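Search this site

Notes for week 8: frames, targets and why your arm goes the wrong way

OK, so last week we got everybody's simulator running (more or less), and this week we finally make the arm go somewhere on purpose. I'm going to talk about coordinate frames for most of the hour. I know, I know. But almost every strange thing that came up in the November lab was a frame problem, and I'd like you to have a happier time than that group did!

First, the base frame. It sits at the bottom of link zero and it never moves. When the Zorville planner asks for a goal pose, it wants it in this frame, in meters, with the rotation as a quaternion. Watch the order of the four numbers. Zorville puts w first and Roveslow puts w last, and neither one complains if you mix them up – you just get an arm pointing at the ceiling.

Second, the tool frame. It rides along on the hand. If you say "move two centimeters along z" in the tool frame and the hand is tilted, you'll move along the tilt. Say it in the base frame and you go straight up. Both are fine things to want, so write down which one you meant. I put it in the variable name, like goal_in_base or step_in_tool, and I've stopped losing afternoons to it.

The chain you need goes like this:

base_T_tool = base_T_hand * hand_T_tool

Read it left to right and check that the inner names match. If you see base_T_hand next to tool_T_hand, one of them has to be inverted. That little check catches most of what I see in office hours.

Now the solver. Inverse kinematics takes your goal and looks for joint angles that get you there, and with seven joints there are usually lots of answers. The solver starts from a seed and walks toward one of them. Please use the current joint angles as the seed! In my own test I ran 2071 random goals with a random seed each time, and 709 of them came back with the elbow flipped compared to where the arm started. A legal answer, sure, but a horrible thing to send to a controller in one step.

Turn on the axis markers at the tool while you do this. In Roveslow it's under View, then Frames, and I leave the scale small so the lines don't hide the fingers. I also turn off the floor and the table when I'm only checking orientation.

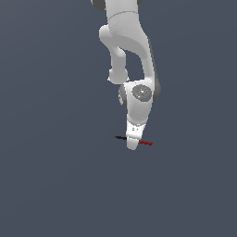
Why does the solver give a different elbow position for the same goal?
The goal only fixes where the tool is and how it's turned, and a seven-joint arm has one joint to spare, so the elbow can swing while the tool stays put. Which position you get depends on the seed.

For the lab, do part 2 before part 1 if you haven't used the Osei viewer yet (part 1 assumes you know where the joint sliders are). Hand in your script and a log with the seed, the goal and the joint angles for each run. The log format is the same as the Zostska one from the joint limits lab, plus a column for the frame name.

Next time is collision checking. Bring the same script.

8 comments
2 shares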